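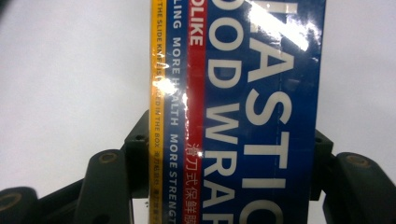

Re: [kitchen-stores] Cling film, slide cutter or serrated edge

Harpreet Doucette wrote:
> The last of the Zevance rolls went in June and the serrated strip had
> come off the carton again. Can we settle on one type before the next
> order? I would also like to know whether the slide knife comes fitted
> or has to be bought separately. The Nguyen site says it had to hunt
> for theirs.

The knife is supplied. On the box we have, the yellow stripe reads "THE SLIDE KNIFE IS PLACED IN THE BOX", so look inside before the carton goes for recycling. I suspect that is where the Nguyen one went.

Fitting, for the shelf notes:

Take off the outer shrink-wrap completely. If any is left along the opening edge the track will not lie flat.

Fix the track to the box before pulling any film. Press along its full length and leave it for 5 minutes.

Draw the film across the track, hold it down on the far side, and run the knife from one end to the other in a single pass. Stopping halfway gives a ragged edge and the film folds back on itself.

Park the knife at the end of the track after each cut.

On cost, I compared the Masine quote with what we pay now. The slide cutter type is 32 pence a roll dearer. Against that, we threw away almost 5 metres from the last serrated roll through bad starts. I have not measured waste on the new type yet.

I suggest 2 rolls per kitchen for now, stored flat on the dry goods shelf, away from the ovens. Clindmont should keep its wall dispenser, as these boxes do not fit it.

Does anyone have a spare track? Ours has a bent end and the knife catches there.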